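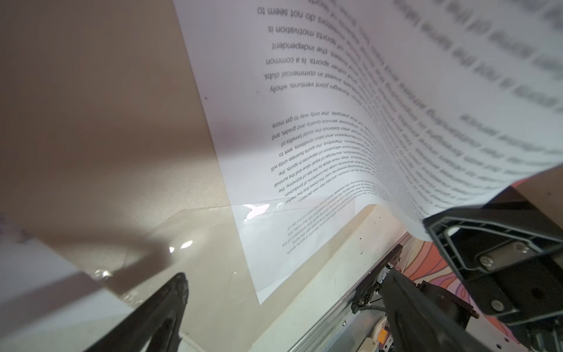 About Grestura

Grestura prepares loose paper for binding, scanning and storage. We take in printed sheets from publishers, university departments, law offices and private customers, and return them flat, in order and squared to a common edge. We also run short courses for office staff who handle paper as part of their work.

The company was started by Njål Isaksson, who had spent his working life in print finishing and wanted a shop that did only the hand stages. It still does only the hand stages. We do not print, and we do not sell paper.

What we work with

Most of what comes through the door is ordinary white printer paper with black text on one side. Typical jobs are reports, lecture handouts, translated articles, theses and manuals. The subject has no bearing on the price. Essays on sports business and foreign joint ventures are handled the same way as parts lists.

Printer paper is a forgiving material as long as it is bent and not creased. A single sheet can be raised into a deep curve and laid down again without a mark. If the curve is forced past a certain point, the fibers on the outside of the bend break and the line stays in the sheet for good. Much of our training is about recognizing that point by feel.

We accept:

Loose sheets up to ledger size
Stapled sets, if the staples may be removed
Comb-bound and spiral-bound documents for rebinding
Carbon copies and thin typing paper, by arrangement

We do not accept newsprint, photographs, blueprints or anything with mold.

How a job is handled

Every job gets a number on arrival and keeps it until it leaves. The number goes on the box and on the job card, never on the sheets.

Sheets are taken one at a time from the stack by the side edge and turned onto the table. The lifting grip is close to the edge and clear of the printed block, which keeps skin oil and pressure off the text. The sheet is allowed to curl as it comes up. Pulling it tight is the usual cause of corner damage.

At this stage the operator looks for specks in the margin, toner smears, turned corners, upside-down pages and sheets that belong to another set. Stray specks are recorded on the job card and left alone unless the customer has asked for cleaning. Upside-down pages are turned. Missing page numbers are reported before any further work is done.

Creased sheets go under weight between boards overnight. We do not use heat. Toner softens when heated and will transfer to the facing page, and a sheet that has been ironed flat often cockles again within a day.

The finished stack is knocked up on two sides, checked at all four corners and wrapped. Sets of more than 642 sheets are split into two parcels – the wrapping board we use does not hold its shape beyond that.

The workroom

The sorting tables have matte tops. Gloss surfaces let the bottom sheet slide when the one above it is lifted, and they throw glare onto the page. Room humidity is checked at the start of the day and again at 2 p.m., and the readings are written in the log beside the door. Incoming paper rests in the room for 23 hours before it is opened. This interval is longer than most shops allow. It was set after a large Danska job in which the outer sheets of each ream had curled and the inner ones had not.

Food and drink stay in the front office. Hand cream is not permitted on shift.

Courses

Osell is our half-day course in basic sheet handling. It covers lifting, turning, fanning, jogging and counting, and needs no previous experience. Participants work with blank paper for the first hour and with printed sets after that. Groups are limited to three per table.

Pangaribuan is the longer course, for people who already sort or file paper every day. It adds collating by hand, repair of torn edges with tissue, and preparation of mixed stacks for a sheet-fed scanner. Customers are asked to bring 30 sheets of their own material – ideally the kind that gives them trouble.

Both courses are held in our own workroom. We can travel to a customer's site if there is a level table and a room without a draft. The next round of courses opens in June.

Terms

Quotations are given per job after we have seen the paper or a representative sample. Samples are returned with the quotation. Work starts when the signed job card comes back to us.

Documents are stored in closed boxes while they are here. Staff read only as much as they need to establish page order. Confidential sets can be handled by a single named operator on request, and the name is then entered on the job card.

We keep finished work for collection or send it by courier at the customer's expense. Parcels should be opened flat, with the label facing up.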